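4. Sorting habits in shared household storage

4.1 Background to the interviews

The first part of the study dealt with how much people keep. This section deals with where they put it. We were interested in the small decisions that follow once an object has been kept: which room, which container, next to what, and who is expected to know about it. These decisions are seldom written down, and most of the people we spoke to had not thought about them before the interview.

Interviews took place in two housing areas, Purkusska and Jadow. The two were chosen because the flats are of similar size but the households are not. Purkusska has many couples and single people over sixty, most of whom have lived at the same address for a long time. Jadow has more families with young children and more people who rent. In all, 107 households took part. Each was visited once in the spring, beginning in April, and 17 were visited again after the summer so that we could see whether the arrangements described in the first visit were still in use.

During each visit we asked one adult to show us three places where things were stored and to talk us through them. We did not ask for tidy places or untidy ones. The person chose. We then asked for a household list, in which every container in the home was given a name and a short note on its contents. The lists contain 2,115 entries. Shuzhen Qin coded the entries and Wenjie Xiong coded the interview transcripts. Each then checked a part of the other's work, and differences were settled by talking them through.

4.2 Sorting by kind and sorting by use

Earlier writing on the home tends to assume that people sort by kind: tools with tools, paper with paper, toys with toys. Our lists show this pattern in kitchens and in clothes storage, where it is close to universal. Elsewhere it is much weaker. In halls, living rooms and spare rooms, people more often sorted by use, meaning that the things needed for one activity were kept together even when they had little else in common. One box in Purkusska held a torch, a pack of playing cards, two candles and a bar of chocolate, and was named "power cut". A drawer in Jadow named "Saturday" held swimming goggles, a bus pass and a purse of coins.

The two ways of sorting lead to different problems. Where things are sorted by kind, people can usually find an object but must visit several places before they can start an activity. Where things are sorted by use, the activity starts quickly, but an object borrowed for another purpose is hard to trace. Several people kept duplicates to get round this. Scissors were the most common duplicate in both areas, followed by tape and pens.

Children's things were a mixed case. Parents generally began by sorting toys by kind and gave this up within a year or two. The reason given was that the children did not play by kind. Building blocks went into the toy kitchen as food, and toy animals were kept in the same box as the train track because they travelled on it. One father in Jadow said he had spent an evening putting everything back into its proper box and had felt foolish the next day, when his daughter asked him who had lost all her things.
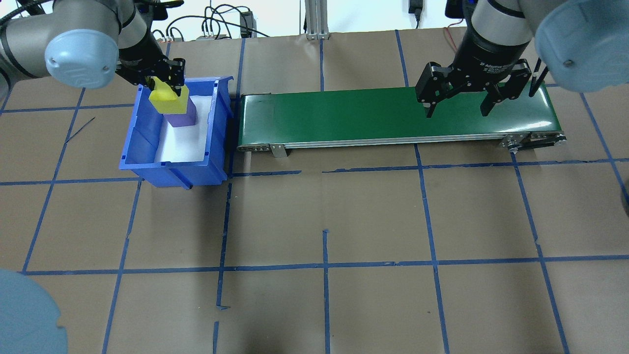 Figure 3. A purple block, a yellow object and an open storage bin on a taped paper surface.

Open containers were preferred wherever children were expected to do some of the tidying. Lids were seen as a barrier, and a lidded box was often named on the list as belonging to an adult even when its contents did not. In the second visits, five of the households with young children had removed the lids from at least one set of boxes and stored them flat behind a wardrobe or under a bed. None had thrown the lids away.

The depth of a container mattered as much as the lid. In deep boxes, things at the bottom dropped out of use. People knew this and made use of it. Deep boxes were given to objects the household was not ready to part with but did not want to see, such as gifts, outgrown games and spare cables. Shallow boxes and trays were given to objects in daily use. A woman in Purkusska described moving something from a tray to a deep box as "giving it notice".

4.3 Names and labels

Fewer than half of the containers on the lists had a written label. Almost all had a name. The name was used in speech within the household and was often not clear to an outsider. Some names came from the container itself, for example "the Bindance", after the shop bag in which one family kept its gloves and scarves. Others came from a former use. In one flat the sewing box was called "biscuits" by all four members of the family, including the youngest, who was born long after the biscuits had gone. A tall cupboard in another was called "Lü" after the neighbour who had passed it on.

We found that names of this sort lasted longer than written labels. In the second visits we compared the labels we had seen in spring with the contents of the same containers. Labels were often out of date. People tended to leave an old label in place and carry the correction in their heads. When asked why, most said that relabelling was a job for the day when the contents were properly sorted, and that day had not arrived.

Written labels were most useful in households where the adults had lived together for only a short time, or where a relative came regularly to help. They were also common after a move. Packing boxes were sometimes still in use years later, with the name of the old room on the side. Three households had a box marked "kitchen" that had never been in the present kitchen.

4.4 Who knows where things are

In most households one person was asked more often than the others where something was. We refer to this person as the finder. The finder was not always the one who did most of the tidying. In several homes the person who put things away did so quickly and by their own logic, and another person, often an older child, had become good at working out that logic.

Being the finder was described both as a burden and as a kind of standing. People complained of being called from another room, yet few wanted to give up the role. Where there had been an attempt to share it, usually by means of a list on the inside of a cupboard door, the list was consulted for some weeks and then ignored. Asking aloud was quicker, and it could be done while looking.

People living alone had no finder to ask and relied more on fixed places. They moved things less often than other households and noticed sooner when something was missing. They also reported more worry about what would happen if another person had to find something on their behalf, for instance during a hospital stay. Two had written a letter explaining where their papers were. One kept the letter with the papers.

4.5 Limits of the material

The lists were made by the households themselves and vary in detail. Some people counted every jar as a container, while others entered a whole room as one line. We have therefore avoided comparing the number of containers between homes. The choice of three places also rests with the person interviewed, and it is likely that some kinds of storage, cellars and cars in particular, are under-represented. Section 5 returns to cellars, using separate material from the two housing associations.

Related items
Keeping and parting: a study of spare rooms
The shared cellar in Purkusska, 1: rules and customs
What is in the hall? Notes from Jadow
Moving house with 1,000 objects
Household lists as a source: practical advice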